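Re: [laundry-list] Folding plain white T-shirts so the stack stays square
From: Kedlow Linen Room
To: laundry-list
Time: 4:40 pm

Thanks for the long message this morning. I am answering on the list and not privately, as the same thing has come up before and the old thread is hard to search. I have left in the part I am replying to.

> We took over the T-shirt order for the Gikura hostel in December and
> we are still not happy with the folding. These are plain white crew
> necks, no print, adult sizes mixed. They come off the dryer and go
> onto a bench, and whoever is free folds them. By the time they are
> in the bin, half the stack is leaning and the necks are pointing all
> over the place.
>
> We tried the plastic flip boards. They are fine on the mediums but
> the large shirts hang over and we end up fixing the sleeves by hand.
> The hostel has now asked for all the shirts to be folded to one
> width so they fit a shelf that is 255 mm across.
>
> Do other people mark the bench? Do you fold in half first or do the
> sleeves first? And is there any point in smoothing the shirt before
> you start, or does it all come out in the stack?

We had almost the same job two years back with the Gandis account, and the shelf there was narrower. My notes follow. Some of this will be old news to the hotel people here.

Marking the surface. I would mark it. A white shirt on a white bench is hard to work on because the edges disappear, and you don't see that the hem is crooked until the shirt is folded. Brown is much easier on the eyes. Cardboard sheeting is cheap and can be thrown out when it gets grubby. Put blue tape down in a grid and you have a straight line to set the hem against and another to set the side seam against. Don't tape only the outline of one shirt. We did that first and it was useless as soon as a different size came along. A grid works for any size.

Starting from a heap. Most of the time is lost here and not in the folding. Find the neckband first, then the shoulders, and hold the shirt by the shoulders when you lay it down. If you pick it up by the hem it will land twisted. Once it is down, pin one top corner with your hand and pull gently from the opposite side. Two people can do this faster, but only if they have agreed which end is the neck.

Smoothing. Worth doing, but only for the big creases. A crease that runs right across the body will carry through every layer and make the stack lean. Small ripples in the middle don't matter. Run the flat of your hand from the center out to the side seam and leave it at that. We had a person who smoothed every shirt as if it was going to be ironed, and the pile behind her never got smaller.
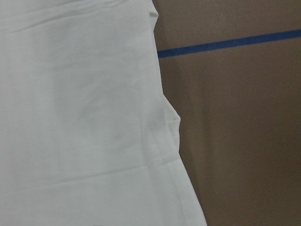
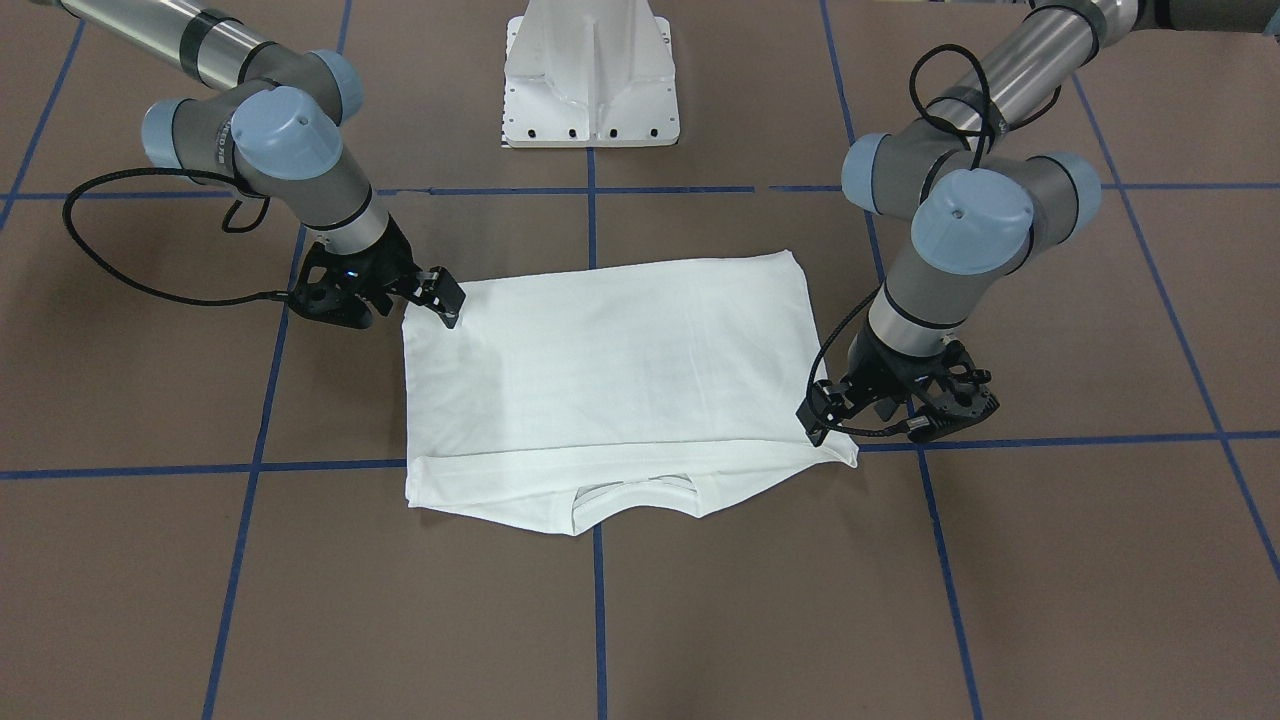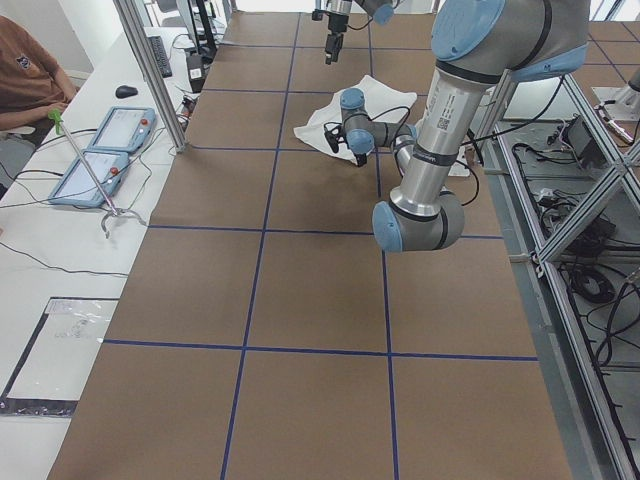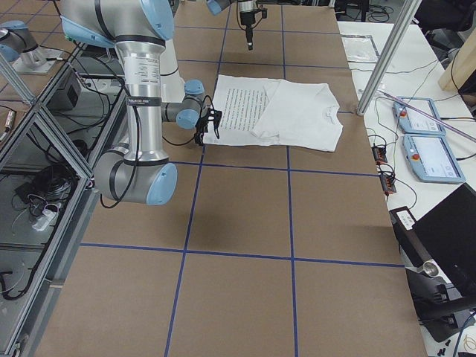
White cloth on a brown surface with blue tape.

Is it better to fold a T-shirt in half first or to turn the sleeves in first?
For a fixed shelf width, turn the sleeves in first. Folding in half first is quicker and is fine for shirts that go in a drawer, but the final width then depends on the size of the shirt. With the sleeves and sides turned in to a marked line, a large and a medium come out the same width and only the thickness changes.

So for your 255 mm shelf I would set two tape lines a little closer together than that, so the stack can go in and out without catching. Lay the shirt face down with the neck at the far end and center it between the lines. Turn one side in to its line and lay the sleeve back along the body. Do the same with the other side. Then bring the hem up to just short of the collar and fold once more. Turn it over and the neck is on the front edge.

If the hem goes all the way up to the collar, the ribbing makes a lump and the stack tips toward that end. Stop short of it. This was the biggest single improvement for us.

Stack height. We stop at 10. The shirts will go higher, but they start to slide when the bin is moved, and a full bin gets moved more than you would think — off the bench, onto the cart, off the cart, onto the shelf. Turn every second shirt so the necks alternate if the hostel doesn't mind. Some customers do mind, and Gandis was one of them. In that case keep all the necks to the front and make the stacks shorter.

Flip boards. I don't hate them. We still have the Escobar ones and they get used for children's sizes. For adult larges the board is too short and you end up doing the last fold by hand anyway, so you may as well do all of it by hand. If you want to keep yours, put the board down on the grid and use the tape to line up the shoulders.

Paper. A few people here keep the customer's instruction sheet on the bench while they fold. Put it in a sleeve and stick it to the wall. Loose paper on the folding surface ends up under a shirt and then inside the stack, and we have had a customer send one back to us.

Volume. The Gandis order was up to 2000 pieces a month at its busiest, so the habits were worth getting right. For a smaller order you may find the tape and the short hem fold are enough, and the rest can wait.

One question back to you. Are the shirts fully dry when they reach the bench? We had a leaning problem that went on for weeks and I blamed the folding. The collars were still a bit damp and the stacks were settling overnight. If yours look square in the evening and crooked the next morning, check the collars before you change anything else.

I can send the measurements for our grid if anyone wants them, but they suit our bench and probably won't suit yours.

Kedlow Linen Room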